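Posted in: Bench Notes, Laundry Cell, Faults
Print | E-mail this entry
3 comments | 2 shares

September, a little after 4 p.m.

Well, we got the dropped grip again, so I'm putting it all down while it's fresh (Efren, I know you asked for shorter entries, sorry!). Run 473 on the hamper task. The right hand reported a solid hold, the arm started its lift, and then the finger current fell to nothing and the hand just opened. No fault code, no warning, and the planner carried on as if it still had the clothes. Sowmya hit the stop and nothing got bent, thank goodness. 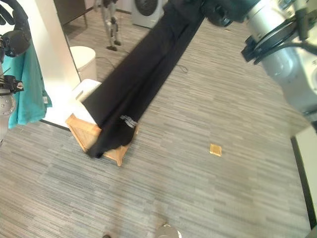 My first thought was the long black garment, with all that weight hanging from one spot, but Tzu-hsuan pulled the log and the load was well under the limit. What she did find is a gap of 600 milliseconds in the hand's messages, right when the wrist rolls. We had the same gap in run 26, and I blamed the Groltus driver for it then. Now I suspect the connector.

Until it's sorted, please keep clear of both arms during lifts and keep somebody on the stop. Kirstin is looking for the spare Cavetti cable, and I'll repeat the wrist roll with an open hand once it's in.

E-mail | Print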